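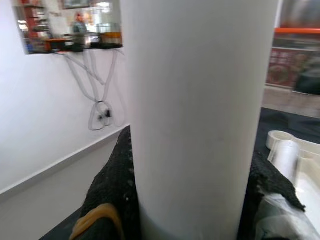

Wrist camera view of the padded fingers with a tall white cylinder between them.

The open day at Chauke's workshop in Wulovholm was held on May 31, 2024. I went up with Salma Naciri, who works on the packing side with me, as we have been putting off a decision on grippers since last September and wanted to handle a few before asking for quotes. This is a write-up for those who couldn't come.

The workshop is on the upper floor of an old dairy building, 18 minutes on foot from the station. Signs are poor. We went round the back first and had to be let in through the goods door. Coffee was on the landing and there was nowhere to leave coats.

Razia Tanoli did the introduction. She kept it short and then split us into groups, one for arms and controllers and one for grippers. We took grippers. Our group was led by Hazem Mahrous, who sets up the test benches and had plainly answered most of our questions before.

There were two grippers to try. The first was the Skaver, which has bare fingers and a fairly stiff action. The second was the Simby, with black padded fingers. The padding is coarse and looks almost knitted, and it gets ragged at the edges. I asked Hazem about that. He said they change the pads when the grip drops off and don't go by looks. He would not give a figure for how long a set lasts, as it depends on what you pick up. Fair enough, though we will need a figure from somebody before we can cost it.

Both were tried on smooth upright cylinders, near enough what we handle. You move the arm by hand to the object, close the fingers with a pedal and lift. The Skaver needed careful lining up. If I came in at a slight angle it touched on one side first and pushed the cylinder over. Salma did better with it than I did. The Simby was more forgiving and I got a lift at the first attempt. The pads give a little, so the two sides settle against the curve. On the other hand I found it harder to set an object down exactly where I wanted, and Salma said the same. For small cups going back into a holder this would matter.

The wrist camera was useful for the approach. You see both fingers and whatever is between them. With a tall object held up close, though, the middle of the view is taken up by the object, and you are left looking at the room on either side. Anything past it on the right was blurred when the arm moved. Emiliano Navarrete, from the controller group, told us over lunch that they had been shown a second camera fixed over the bench, and that switching between the two took some getting used to. I'd want to see that before ordering the wrist camera alone.

On price, we were quoted 543 euros for a set of padded fingers with the mounting plate. The gripper body is extra and the price depends on the arm. Rania Younis in their sales office will send the full list if you write to her, and she has our arm model already.

Lunch was soup and rolls. The afternoon talk on maintenance overran and we left before the end to catch the train, so I can't report on the part about spare parts.

My own view is that the Simby suits our tall items and the Skaver might suit the small ones, provided the objects are always presented straight. Salma would go for the Simby for everything and accept slower placing. We have asked to borrow one of each and will run them on our own bench.

We use cookies to improve your visit to this site. By continuing to browse you agree to our use of cookies. Accept Manage settings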